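# Plevberg's maple oat latte is back, and my group chat has opinions

2022-01-15 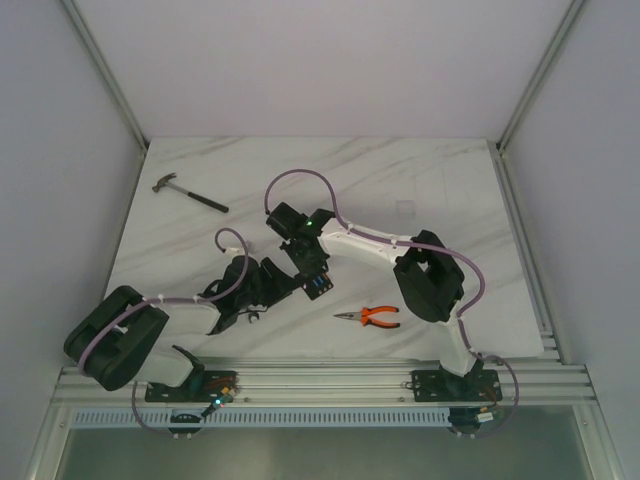
*Two robot arms meet over a marble-patterned tabletop.*

So the maple oat latte came back to Plevberg this week, and I had four texts asking whether I'd tried it before I'd even put my shoes on. I have now! Twice, if you count the small one I got on the way home (I do).

The big complaint online is that the syrup tastes more like brown sugar than maple. One post in the Trallard neighborhood group had 121 comments when I last looked, and people were really going at it – half of them swear the recipe changed, and the other half think everybody just forgot what it tasted like last May. A few blame the oat milk.

I asked at the counter on my second visit and was told it's the same syrup, but the standard large now gets three pumps where it used to get four. You can ask for the extra one and they won't charge you for it. I did, and it was a lot closer to the drink I remember, though still a bit thin at the bottom of the cup.

The Pidham shop has it too, hot or iced, and they're selling it with a cinnamon bun for 8 dollars until the end of the month. The bun is huge and kind of dry, so get it warmed up.

My sister still says the one at Costa is better and won't hear otherwise. I'm going back for an iced one before the weekend crowd gets to it, and I'll update this if the pump count changes again.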